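Nuvcombe clothing room to open its sorting table to all comers

24 Sep 2018
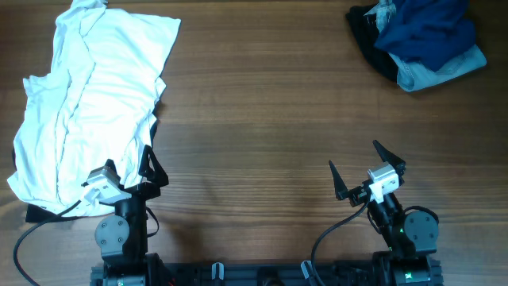

NUVCOMBE: The clothing room on Worness Street, where neighbors have been bringing their outgrown, worn-out and simply unloved clothes since May, will open its sorting table to anyone who cares to drop in and lend a hand, starting next month.

Until now the sorting has been done behind a closed door, by a small group who came in when they could and went home when the last bag was empty. That worked well enough in the early summer, when a good week meant five bags. Then word got around (as it does in Nuvcombe, usually by way of the bakery line) and last week the room took in 23 bags, along with a very handsome winter coat that somebody had left folded on the step with a note wishing it luck.

The method is a simple one, and newcomers will have the hang of it in a few minutes. Whites go in one stack, flat or nearly flat, and they can be shirts or sheets or whatever else turns up. Denim and the darker colors go in a pile of their own at the far corner of the table. The middle is kept clear so there is always a spot to lay out the next piece, turn it over, check the seams and the pockets, and decide where it belongs. Anything with a missing button is set aside for the mending basket, and the mending basket, readers will be pleased to hear, is very nearly under control.

Denim has been the happy surprise of the season. The room had expected baby clothes and church dresses, and it certainly got those, but jeans and jackets have come in by the armful, some of them faded down to that lovely soft pale blue that takes years of wearing. Pairs that are past saving are cut up for patches. Sandu, the alterations shop two doors down, has offered to hem anything that needs it, free of charge, for families who pick out their clothes at the room.

White cottons are always wanted, too. Old bed sheets are especially welcome, even thin ones, as the good parts can be cut down into pillowcases and the rest goes for cleaning cloths. The room asks only that everything be washed before it is brought in, and that bags be tied at the top so they don't spill on the stairs.

Around the walls there is new shelving from Vekberg, the hardware store on the square, which let the room have it at cost after the old set began to lean. The shelves will hold 200 folded pieces when they are full, and at the rate things are going they will be full well before the first frost.

Sorting hours will be from 11 in the morning until the early afternoon, with coffee on and usually something sweet beside it. There is no need to sign up or to stay the whole time. Children are welcome if they come with a grown-up, and they tend to be very good at matching socks.

Donations can be left inside the front door during sorting hours. The room cannot take shoes, pillows or wet items at present, though it hopes to find a corner for shoes by the spring.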